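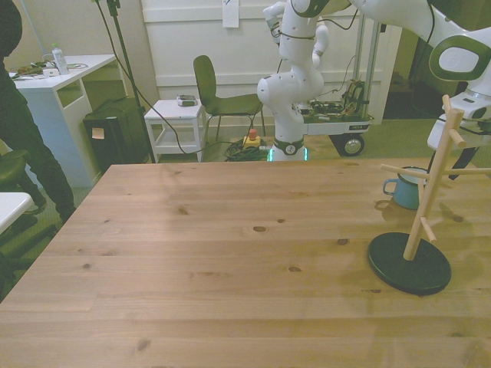
Mug tree setup with both arms, May 3, 2023

I said in March that I would write up the budget once we had spent it. We have now spent most of it, so these are my notes for anyone planning something similar on a small grant.

The arms were never the hard part. They came out of the Hellidton money, the price was fixed before I got involved, and all I had to do was sign for them. What I had to plan was everything else, and I got a fair amount of that wrong.

My first spreadsheet had a single line called "accessories" with 582 dollars in it. The real total for the same category is 3,057 dollars so far. Most of the difference is cables, mounting hardware, a cart for the electronics, and shipping. Shipping was the worst of it. Orkelden charges by the crate and we ordered in three batches when we could have ordered in one.

The table was cheap. It's plain pine with plenty of knots in it, and I'd buy it again. I spent a week looking at proper lab benches before giving up on the idea. For hanging mugs on a wooden mug tree, a big flat surface is enough. The tree and the enamel mug came from a kitchen store and didn't make a dent in anything.

Cables I would budget for separately next time. I measured straight-line distances and forgot that a cable has to go down a stand, along the floor and back up again. We reordered longer ones twice. If you are measuring now, follow the whole path with a tape and then add a bit.

Grippers are the other line to watch. The spare finger sets from Jõgi are 119 dollars each and I had put down one. We have ordered 5. They wear at the tips, and waiting on a replacement costs more than the part does - we lost nine working days that way in March.

Things I'd put in the plan from the start: an emergency stop you can reach from where you sit, a cart on wheels, and money for floor space if your building charges for it. Ours does.

Still undecided is the service contract. Irka quoted us for a yearly visit and I think it's high for two arms. I've asked for a price without travel included. If that comes back reasonable we'll take it, and if not the money goes to spare parts.

I'll post the full spreadsheet when the last invoice is in.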